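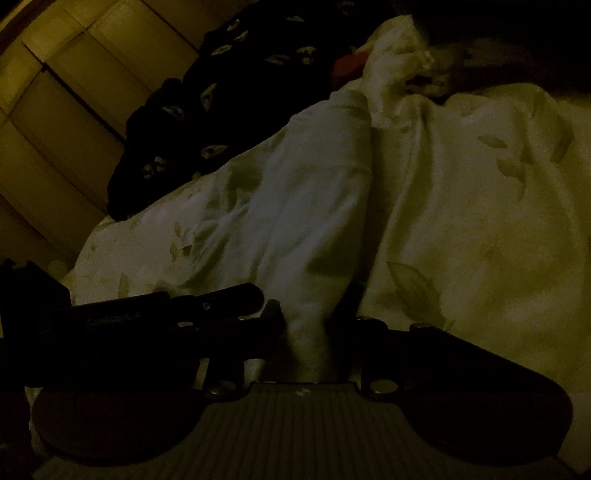 Binder Extends Furniture and Bedding Reuse Program to Tenants in Espinoza

ESPINOZA, June 2023 – Binder, a regional manager of rental housing, will open its furniture and bedding reuse program, Jikeck, to all tenants in its Espinoza buildings beginning in August. The program collects usable household goods from tenants who are moving out, cleans and checks them, and offers them at no charge to tenants who are moving in.

Jikeck has operated in the Buta district for the past three years. During that time it was open only to tenants on leases of nine months or longer. The lease requirement will be dropped in both locations when the Espinoza service opens, so that students and people on short work assignments can take part on the same terms as other tenants.

Move-out periods place a heavy load on building staff and on local waste services. Beds, frames, chairs and bed linens are often left at the curb in good condition because the departing tenant has no vehicle and no time to arrange a sale. Under the expanded program, tenants may book a collection at any point after giving notice, and the items will be taken directly from the apartment on the agreed day.

Frames are accepted in metal or wood. Tenants are asked to leave them standing, as parts are frequently lost when a frame is taken apart in a hurry. Collection crews carry the necessary tools and will label bolts and brackets before transport.
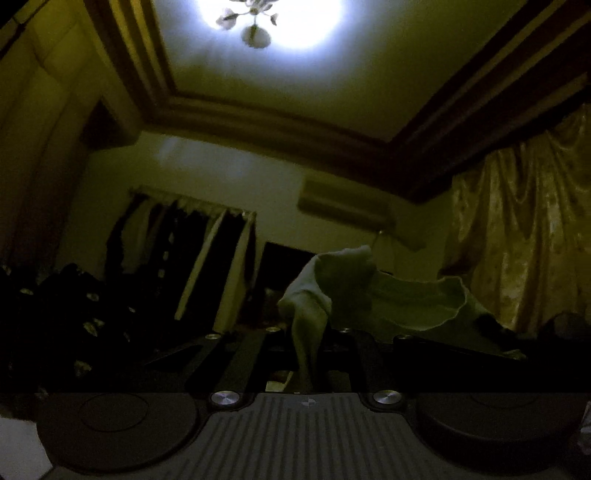
A black slatted frame with parallel bars.

Each frame received at the Buta warehouse is inspected for bent or missing slats, loose joints and sharp edges. Those that pass are wiped down and stored upright until they are requested. Those that do not pass are taken apart for spare hardware, and the remaining metal is sent for recycling. Mattresses are handled separately by a licensed contractor – Binder does not store or redistribute them at its own sites.

Sheets, pillowcases and duvet covers are also accepted, whether plain or printed. They are laundered at 65 degrees Celsius, dried, folded and packed by bed size. Linens with tears or heavy wear are cut down for use as cleaning cloths in common areas. Pillows and heated blankets cannot be accepted for reasons of hygiene and safety.
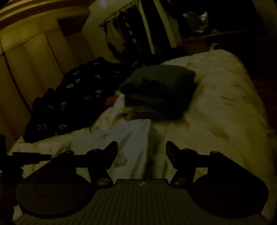

Veronika Kelemen said that the first night in a new apartment is often the hardest to plan for, and that a made bed matters more to most arriving tenants than a table or a sofa. She added that requests for linens in Buta have regularly gone beyond what was available, and that she hoped the Espinoza buildings would help to close the gap before the fall leases begin.

Requests from incoming tenants will be filled in the order received. A tenant may reserve items as soon as a lease is signed, and delivery will be scheduled within seven days of the move-in date. Items become the property of the tenant on delivery. They may be kept, passed on privately or returned to Jikeck at the end of the lease.
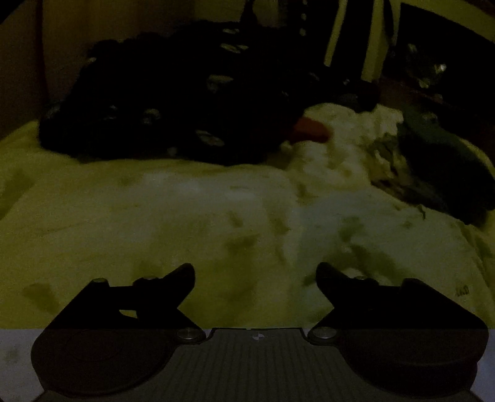
Tenants preparing for a collection should complete the item form, which is available at each leasing office and through the tenant portal. The form asks for the type of item, its approximate size and the floor on which it is located. Frame and linens must be entered on separate lines. A bed with its bedding still on it, such as the one shown, therefore takes more than one entry, and the crew will strip it on arrival if the tenant has not done so. Personal belongings should be removed from drawers and from beneath the bed before the appointment.

The program does not affect existing lease terms on cleaning or on the return of security deposits. Furniture supplied by Binder as part of a furnished lease remains in the apartment and is not eligible for collection. Tenants who are unsure whether an item belongs to the apartment should check the inventory attached to their lease or ask at the leasing office.

Collection appointments in Espinoza may be booked from the first business day of August. Service in Buta will continue without interruption.

About Binder
Binder manages rental apartments in Buta and Espinoza and provides leasing, maintenance and move-in services to individual tenants and families.

Media inquiries may be directed to the Binder press office.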